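Mardi 6 décembre

Rentrée à la nuit tombée, les joues en feu et les doigts qui ne voulaient plus défaire la boucle du casque. J'avais dit que je n'irais pas, avec ce vent, et puis vers midi le ciel s'est ouvert d'un coup au-dessus de Firdale et je n'ai pas su résister (je ne résiste jamais, il faudrait que je l'admette une bonne fois). J'ai pris le vieux vélo, celui aux garde-boue qui chantent, et je suis partie par le chemin du canal avec une clémentine dans chaque poche.

Le but, c'était de reconnaître la première moitié du parcours de mars. La randonnée de Plolia fera 30 kilomètres pour la petite boucle, et le double pour ceux qui ont des jambes. Moi je me suis promis la petite, sans honte aucune, avec la pause soupe au milieu ! On était 569 au départ la dernière fois, et je me souviens surtout de l'embouteillage au premier pont, tout le monde pied à terre à se raconter ses histoires de chambre à air.

Eh bien, la côte de Manalastas n'a pas rapetissé. Je l'ai montée sur le tout petit plateau, en soufflant comme une bouilloire, et à mi-pente j'ai mis pied à terre sous prétexte d'admirer les vaches. Il n'y avait pas de vaches. Mais il y avait une lumière rasante sur les labours, toute dorée, et je suis restée là un bon moment à manger ma clémentine, très contente de mon sort.

La descente, par contre, il faudra la faire prudemment si elle est mouillée : des feuilles plein le virage du lavoir, et des graviers juste après. J'ai serré les freins tout du long et celui de l'arrière a couiné si fort qu'un chien m'a répondu depuis une cour. 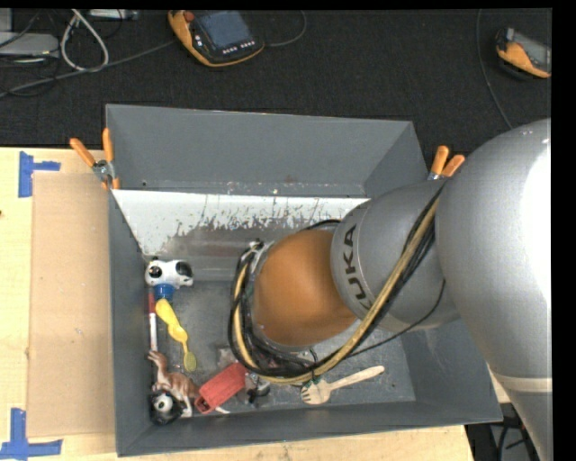

Le soir, après la soupe

J'ai étalé la carte sur la table de la cuisine et refait le trajet au crayon. Si je coupe par Jindby au lieu de suivre la départementale, je gagne un joli bout de forêt et je perds seulement 2 kilomètres, ce qui me va très bien. Reste à savoir si le chemin sera praticable en mars ; il y a deux ans on y enfonçait jusqu'au moyeu, et j'avais fini avec de la boue jusque dans les oreilles.

Liste pour ne pas oublier, comme j'oublie toujours : patins de frein arrière, une sonnette neuve, de l'huile pour la chaîne, et des gants, des vrais, pas ceux en laine qui boivent l'eau comme des éponges. Et m'inscrire ! L'inscription coûte 15 euros, ravitaillement compris, et je me connais, je vais encore remettre ça au dernier soir et pester devant le formulaire.

Les cuisses tirent déjà quand je me lève de ma chaise, demain l'escalier sera une aventure. Mais je me sens bien, la tête lavée, comme chaque fois que je me force un peu à sortir quand il fait froid. Si le vent tombe, j'irai voir dimanche le côté forêt. Le vélo est resté tout crotté dans l'entrée, je le nettoierai demain matin avant le café, ou après.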